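Controller vibration stops after the second race in Plultside

Tanui
Posted 29 Mar 2022

Running version 2.34 of Plultside on PC with a wired controller. Vibration works in the menus and for the first race of a session. After the second race loads, both motors go dead and stay dead until I restart the game. Buttons and sticks still respond.

Already tried: verifying the game files (no errors), a different USB port, a different cable. The vibration slider is at 71 and moving it does nothing once the fault has started. Frame rate is capped and steady. Before the October patch I never saw this. Is there a setting I have missed, or do I have to wait for a fix?

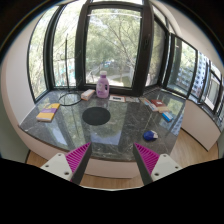
Round mat on the marble counter by the bay window.

Draneletti

Check for two input layers running at once. If the launcher's controller support is on and the game's native support is also on, both claim the device. The game loses the motor handle at the next track load, but input continues through the launcher layer. That matches dead motors with working buttons.

Steps:
Close the game completely.
In the launcher, open the properties for Plultside, go to Controller, and set the override to Disabled.
Start the game, open Options, Input, and set Device Mode to Native.
Set Vibration to 0, apply, then set it back to 71 and apply again. The slider value is only written to the config file when it changes.
Run 3 races without going back to the main menu.

If it still fails, open input.cfg in the save folder and look for the line rumble_device. It should appear once. If there are two entries, delete the file with the game closed and let the game build a new one. You will lose custom button bindings, so write them down first. Dead zone values are in the same file.

Replay saves are stored separately and are not affected.

Alov

Same thing on mine, different pad. I just turned vibration off. Alt-tabbing out and back in sometimes brings it back for one race but not always.

Tanui

Override was set to Default, not Disabled. Changed it and ran the 3 races, motors worked in all of them. The cfg file had a single rumble_device line so I left it alone. Will post again if it comes back in online lobbies, have only tested offline so far.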